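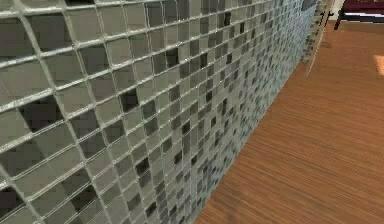
What is a mosaic?

Lots of little bits, stuck down close together, making one big thing. That's it really. The bits are called tesserae (say it: TESS-er-ee). Stone, glass, pottery, even shells.

People have made mosaics for thousands of years. The Romans loved them. Floors mostly! Fish, dogs, sea monsters, swirly borders.

How do they stay up?

Glue or wet plaster goes on first. Then the bits, one by one. Slow work. Then the gaps get filled with a gritty paste called grout. Wipe it, leave it, done.

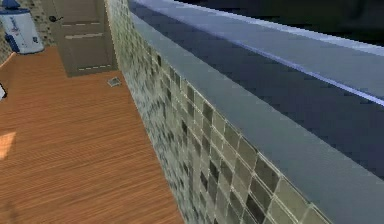 Why little squares and not big ones? Small bits can go round bends. They can make a curvy tail or a round eye. Big ones cant. Also if one cracks you only swap that one.

Try it yourself

You need: old magazines, a glue stick, card.

1. Draw somthing simple. A leaf, a boat.
2. Cut 90 paper squares. Yes, 90. Get a friend to help.
3. Stick them down. Leave a thin gap between each one.

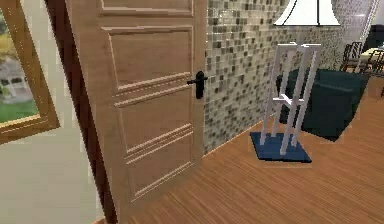
Leave it flat for 20 minutes to dry. Now prop it up and walk backwards 3 big steps. Squint a bit. See the bits join up? Your eyes do the mixing.

Next time: why is glass see-through?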